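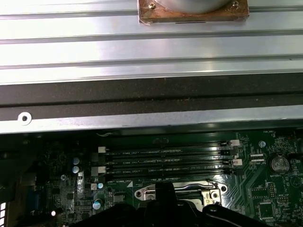
A commenter on the Ullmont forum asked last July why anyone would bother scoring a ball game by hand when the app does it for you, and whether the old-timers' claim that it makes you a smarter fan holds up.

I doubt it does. But I like doing it, so if you want to learn, start small.

1. Get a plain scorebook. Desedetti sells one with 16 columns of tiny boxes and a page of advice. Skip the advice.

2. Write both lineups before first pitch, in pencil. Leave 2 blank lines under each hitter for subs.

3. Learn the position numbers: pitcher is 1, catcher is 2, first base is 3, then second, third, short, and the outfield from left to right. A grounder to short is 6-3.

4. Mark a strikeout with a K. Flip it backward if the hitter was caught looking.

5. Draw a line under the last out of each inning.

Don't total anything until the game is over. And be wary of "expert" symbol charts - the Gakdale one lists 308 of them, and I use maybe a dozen.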